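홈 | 목록 | 글타래 | 이전 글 | 다음 글 | 로그인
[인쇄하기] [이메일로 보내기]

제목: Re: 디크포르트 공개일, 갈 만한가요?
보낸이: Rozália Vrabec

안녕하세요, 로잘리아입니다. 답장이 늦어서 죄송해요. 돌아오자마자 밀린 일 때문에 메일함을 못 열었네요.

Arnout Dekker 님이 쓰신 글:
> 12월에 Dikport에서 하는 로봇 공개일에 다녀오신 분 계신가요?
> 우리는 Prurau에서 과일 선별장을 작게 하고 있는데, 봄에도
> 한 번 더 연다고 해서 갈까 말까 고민 중입니다. 왕복 700km라
> 영상으로 보는 거랑 별 차이가 없으면 안 가려고요.
> 특히 포도처럼 송이째 다루는 걸 보여 주는지 궁금합니다.
> 그리고 옆에서 질문할 시간이 있는지도요.

네, 저 갔다 왔어요! 결론부터 말하면 저는 가길 잘했다고 생각하는데, 700km면 저도 좀 망설였을 것 같긴 해요. 저는 기차로 두 시간 거리였거든요.

시연은 407호에서 했고요, 건물 안내판이 정말 엉망이라 엘리베이터에서 내려 한참 반대쪽으로 갔어요(복도 끝에서 왼쪽이에요, 꼭 기억하세요). 오전 열 시 조는 사람이 너무 많아서 뒷줄에서는 거의 안 보였고, 저는 점심 먹고 오후 조에 다시 들어갔어요. 오후에는 화면 바로 옆에 설 수 있었는데, 그 화면에 손목 카메라 영상이 나와요. 저는 사실 로봇보다 이걸 더 오래 봤어요 ㅎㅎ
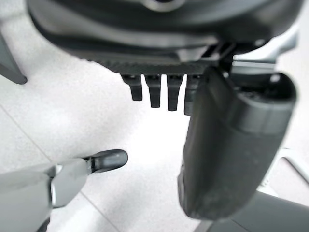
우리 작업장 사람들은 늘 힘이 얼마나 센지, 속도가 얼마나 빠른지만 묻잖아요. 그런데 진행하시던 분은 속도 얘기는 거의 안 하고 손가락이 어느 방향에서 들어가느냐만 십오 분을 설명하셨어요. 송이는 모양이 제각각이라 상자처럼 모서리를 기준으로 잡을 수가 없다고요. 듣고 보니 우리가 신입한테 제일 먼저 가르치는 것도 그거더라고요, 어디를 쥐느냐.

포도 물어보셨죠. 네, 포도 해요! 다만 모형 포도예요. 저도 처음엔 조금 실망했는데, 같은 송이로 계속 반복해야 비교가 된다니 뭐, 이해는 갑니다. 그래도 Arnout 님처럼 실제 과일을 다루시는 분이면 알이 떨어지는 문제나 과분 자국 같은 건 따로 물어보셔야 할 거예요. 제가 물었더니 그건 Jireš 쪽 과제에서 따로 본다고만 하고 넘어가더라고요.

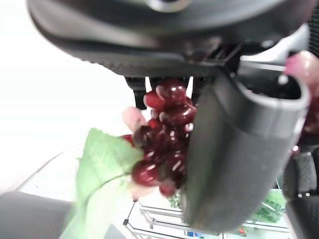 손가락에 붙잡힌 붉은 모형 포도송이와 연두색 잎. 손목 카메라 화면.

그리고 질문 시간은 넉넉해요. 조마다 끝나고 따로 시간을 주는데 오후 조에서는 거의 다들 남아 있었어요. 저는 손가락 겉면이 닳으면 얼마 만에 가는지 물어봤는데 답이 시원하진 않았고(쓰기 나름이라고...), 대신 옆에 있던 분이 Benska에서 비슷한 걸 써 본 얘기를 해 주셔서 그게 훨씬 도움이 됐어요. 이런 건 영상으로는 못 얻죠.

자리는 오른쪽을 추천해요. 로봇 손이랑 나무 상자를 같이 보려면 그쪽이 낫더라고요. 장미 덩굴 장식까지 해 놔서 저는 무슨 시장 매대인 줄 알았어요. 손바닥이 펴졌을 때 엄지가 꽤 멀리 벌어지는 것도 보실 수 있고요.
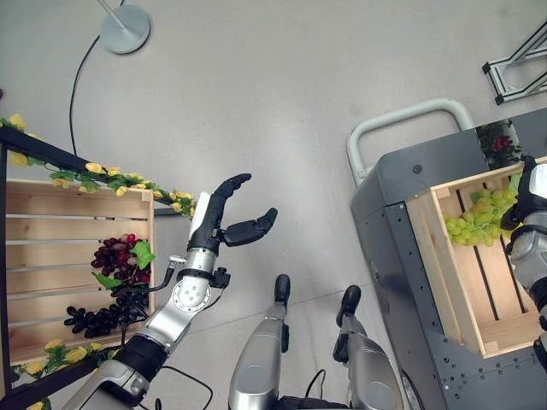 아, 그리고 참가비는 없는데 신청은 미리 해야 해요. 한 번에 네 명까지 한 이름으로 넣을 수 있으니까 선별장 식구들이랑 같이 가시면 기름값이라도 나눌 수 있겠네요. 주차는 건물 뒤쪽이 있긴 한데 금방 차는 것 같았어요. 점심은 1층 식당 말고 길 건너 수프집으로 가세요. 1층은 줄이 너무 길어서 저는 결국 포기했어요.

나눠 준 자료집은 제가 한 부 더 챙겨 왔어요. 그림이 좀 작긴 한데 손가락 부품 쪽은 볼 만해요. 주소 알려 주시면 Prurau로 보내 드릴게요. 혹시 봄에 가시게 되면 저도 한 번 더 갈 생각이 있으니 날짜 나오는 대로 여기 올려 주세요!

로잘리아 드림

[인쇄하기] [이메일로 보내기]
이전 글 | 다음 글 | 목록으로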